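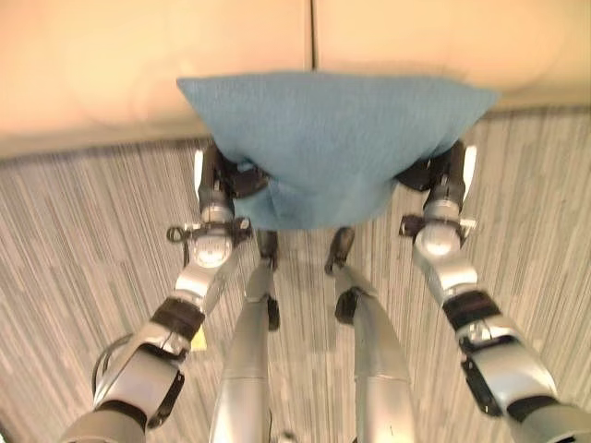
1단계. 천을 든 채로 시작 자세 잡기

양팔 휴머노이드로 천 다루기를 가르칠 때 제가 제일 좋아하는 대목이 바로 이 시작 자세입니다! 두 그리퍼로 하늘색 천의 아래쪽을 양옆에서 하나씩 집고, 두 팔이 V자를 이루도록 몸 앞으로 들어 올립니다. 머리 카메라에 천과 양쪽 손목이 한꺼번에 들어오면 됩니다. 손가락이 천 뒤로 조금 가려지는 건 괜찮아요. 학습할 때도 늘 그런 화면을 보게 되니까요.

배경은 단순할수록 편합니다. 저는 밝은 베이지색 벽 쪽을 보게 세우는데, 하늘색이 잘 갈라져서 마스크 뽑기가 정말 수월합니다. 줄무늬 카펫은 처음엔 걱정했지만 위쪽 영역만 잘라 쓰니 문제가 없었습니다.

2단계. 시연 기록하기

원격 조종은 Hokura로 합니다. 시연 한 번은 시작 자세에서 천을 팽팽하게 펴는 데까지로 끊어 주세요. 처음이라면 시연 100개를 목표로 잡으면 됩니다. 저는 한 번에 몰아서 하다가 뒤쪽 시연의 손놀림이 눈에 띄게 거칠어져서, 요즘은 6번으로 나눠 모읍니다.

저장할 것:
- 머리 카메라 영상
- 양팔 관절 각도
- 그리퍼 열림 정도
- 시연 시작과 끝 표시

천이 미끄러져 다시 잡은 시연도 버리지 마세요. 이게 진짜 보물입니다! 재파지 동작이 데이터에 섞여 있어야 정책이 놓친 모서리를 다시 찾으러 갑니다.

3단계. 처진 정도를 보조 목표로 넣기

이 방법의 핵심입니다. 행동만 모방하게 하면 팔은 그럴듯하게 벌어지는데 천은 여전히 축 늘어져 있을 때가 많습니다. 그래서 마스크에서 두 파지점을 잇는 선을 긋고, 그 아래로 천이 얼마나 내려왔는지를 함께 예측하게 합니다. Flondby 설정 파일에서 sag_head를 켜고 손실 가중치는 행동 손실보다 작게 두세요.

학습은 대략 300 에폭이면 충분했습니다. 검증 손실보다 처짐 예측 곡선을 보는 쪽이 훨씬 재미있고, 도움도 많이 됩니다.

4단계. 로봇에서 돌려 보기

1. 팔 속도 제한을 낮게 걸고 비상 정지 버튼을 손에 쥡니다.
2. 시작 자세를 1단계와 똑같이 맞춥니다.
3. 정책을 실행하고 두 그리퍼 사이 거리를 지켜봅니다.
4. 천이 팽팽해졌는데도 계속 당기면 바로 멈추고, 벌림 한계값을 줄여 다시 시도합니다.

다리는 정책에 넣지 않고 기본 균형 제어기에 맡깁니다. 팔을 높이 들면 무게중심이 옮겨 가니 발 위치부터 확인하세요.

잘 안 될 때

한쪽 팔만 움직인다면 좌우 관절 순서가 바뀌지 않았는지 보세요. 저도 이걸로 2일을 날렸습니다. 천을 자꾸 놓친다면 그리퍼 닫힘 값을 조금 올리고, 그래도 놓치면 더 도톰한 천으로 바꿔서 해 보세요.

다음 글에서는 같은 정책에 접기 동작을 이어 붙여 보겠습니다. 벌써 두근두근하네요!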